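Contre le grand bac unique

Mardi matin, dix minutes à genoux pour retrouver une carotte. Une carotte en plastique. Au fond du bac, sous tout le reste, évidemment. Le bac à jouets unique, le gros, celui qu'on achète en se disant qu'au moins tout sera dedans — je suis contre. Je l'ai été trop mollement pendant des années, je le dis maintenant.

On nous vend ça comme du rangement. Palto en fait un de 170 litres, à roulettes, couvercle compris. J'en ai eu un. Un enfant tient dedans, et la dînette y disparaît. Le soir on verse, on ferme, la pièce est nette, on est content de soi. Le lendemain l'enfant veut faire la soupe, ouvre, fouille, renverse. Normal. Moi aussi je renverserais. Imaginez vos couverts mélangés aux piles, aux chaussettes et aux tournevis, et quelqu'un qui vous reproche de mettre le bazar en cherchant une fourchette.

Le problème c'est la profondeur. Ce qui est au fond n'existe plus. On rachète, d'ailleurs. Chez nous il y avait presque 300 pièces quand j'ai tout étalé sur le carrelage, en mai dernier, et 33 fruits et légumes là-dedans. Des fruits que personne n'avait vus depuis deux hivers. Qui joue au marchand avec 33 légumes ? Le marchand, à la rigueur.

Donc petit. Un tiroir, un seul, à hauteur d'enfant, pour la dînette. Une boîte posée sur le meuble pour ce qui ne rentre pas dans le tiroir. Et une table à côté, dégagée, parce que c'est là que ça se passe.
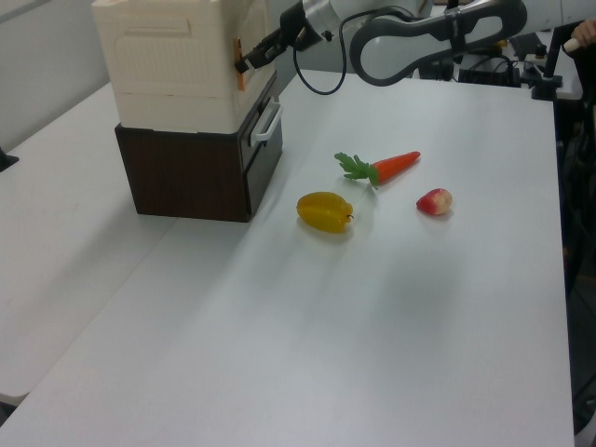 On me répond toujours la même chose : un tiroir c'est trop petit. Oui. C'est le but. Quand c'est plein on choisit, et l'enfant choisit très bien si on lui fiche la paix. Trois fruits sur une table, ça fait déjà un marché, une salade, un pique-nique. Trente sur un tapis, ça fait un tas. J'ai vu des gamins tourner autour du tas sans rien prendre et repartir demander un dessin animé.

Deuxième objection, la poignée. Les tiroirs pincent les doigts. Ça arrive, d'accord. Une vraie poignée qui dépasse un peu, qu'on attrape à pleine main, et ça va déjà mieux. Les meubles sans poignée à la Trasorwood, très beaux dans le catalogue, on pousse du bout du doigt et hop, ça s'ouvre... sauf que ça s'ouvre aussi quand on s'appuie dessus. Un enfant s'appuie tout le temps. J'ai rendu le mien.

Et les étiquettes, pitié. La mode des petites étiquettes avec pictogrammes, 4 couleurs, un code par famille d'aliments, le système Awasthi que tout le monde se partage en ce moment. J'ai essayé une semaine. La tomate, fruit ou légume ? Crise de larmes (pas que la sienne). La dînette va dans le tiroir de la dînette. Point. Pas besoin d'un classement de bibliothèque pour un poivron creux.

Je ne prêche pas le vide non plus. Les intérieurs avec un seul cube de bois sur une étagère blanche me dépriment un peu. Un enfant a le droit d'avoir des trucs moches, criards, dépareillés, gagnés à la kermesse. Ils ont juste besoin d'un endroit où on les retrouvent sans plonger le bras jusqu'à l'épaule.

Notre gros Palto est à la cave, il contient la tente et les duvets. Très bien pour ça.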